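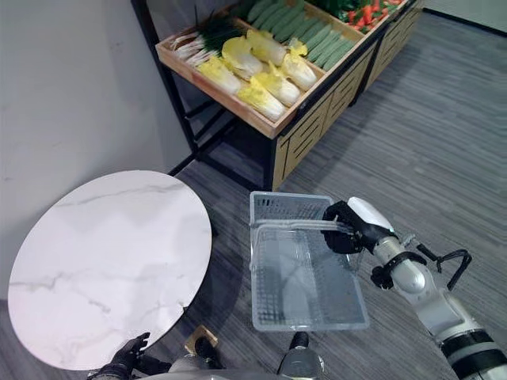

Riditar at the veg stall, basket in its right hand

5. Running the shopping demo on an open day

I've run this one at Skilmont every May and I still get a bit nervous before the doors open, so do give yourself time! Start an hour before your first visitors if you can. The charging and first power-up are in section 3, and I'm going to assume you've done all that.

1. Put the rack against the wall and the round table in front of it, then walk between them yourself. If you have to turn sideways, the robot will bump something.

2. Lay out the veg. Chinese leaves go in the front compartment with the leafy ends all pointing the same way, spring onions at the end, cucumbers behind. (I once mixed them up to look more like a real market and spent the whole morning regretting it.)

3. Clear the table completely. Cups and leaflets creep onto it as soon as people arrive, so have another look before every run.

4. Wake the robot from the tablet and type in 1707, which opens the demo menu. Choose "Stall", then "Slow". There is a "Normal" setting too, but people can't follow it, and small children find it a bit much.

5. Hang the basket handle over the fingers of the right hand and press "Close". Keep your own fingers on the outside of the handle while it shuts.

CAUTION: The red stop button stays in your hand for the whole run, even while you're chatting. Visitors stand behind the tape, and that includes the nice man who used to work with robots.

6. Press "Run". One full round takes 7 minutes, and you can talk all the way through it. I usually tell people what it's going to reach for next, and they love it when it gets there!

Note: If the arm stops part way, wait for the tablet to show a message before you touch anything. Most of the time it only wants you to press "Carry on".

We use cookies to remember your settings and to see which pages people read. Accept all | Manage choices | Sign up for the Gosteck newsletter

5.1 Checking the grip between runs

1. Press "Pause" and wait for the arm to settle.

2. Open the wrist view on the tablet. You want to see the fingers and the bottom of the basket clearly. If it's all a smear, wipe the lens with the dry cloth from the Kadrić box, never a wet one.

3. Look for anything left in the basket and take it out by hand. 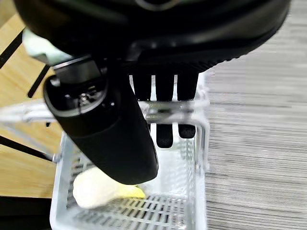
Can visitors pass things to the robot themselves?

Only while it is paused and you are standing next to them with the stop button.

4. Press "Home", let both arms go down, and you're ready for the next group. After 19 rounds, stop and charge, even if the battery light is still green.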